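How I Make a Little Block Tree Scene (and How You Can Too)

I keep a shoebox of odd blocks on the shelf by my desk, and when I'm stuck on something I pull a few out and build a tiny landscape. My friend Leen Sayegh got hooked after one visit, so I promised her I'd write down how I go about it. It takes me 5 minutes on a good day (longer if I start fussing over colors, and I usually do!).

What you need

One big block for the base, a tall one for the middle, a matching pair for the sides, and a peg or something else with an interesting shape for the front. Mine are a jumble from a flea market in Brunbridge, so don't worry about buying a proper set.

1. Pick the base
Go for the widest, heaviest piece you have and put it down where you want the finished thing to stay. I've tried building on a tray and carrying it over to the shelf, and I'm not doing that again.

2. Put the tall piece in the middle
Stand it up and look at it from the front. If your blocks have worn corners, turn the piece around until it stands without rocking - one end is nearly always flatter than the other.

3. Add the pair
One goes on each side, close in but not jammed up against the middle. I like a gap I can just see through. Crouch down until your eyes are level with the tops and check that they match.

4. Set the peg in front
Hold it near the top, lower it straight down, and let go slowly. Keep your sleeve out of the way. I put mine right in front of the tall piece, so it hides the bottom part and gives the group a bit of depth.

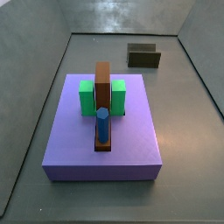

Brown in the middle, green on both sides, blue six-sided peg up front, all on the big purple block.

If you want to change it up, swap the colors before you swap the shapes. Green and brown read as a tree to me, but Leen does hers in reds and calls it a castle. For a wider scene, use 2 bases side by side and leave the second one mostly bare.

When you're done, take it down from the front, peg first. Next up I want to try one with an arch, if I can find the piece - I think it rolled under the bookcase back in November.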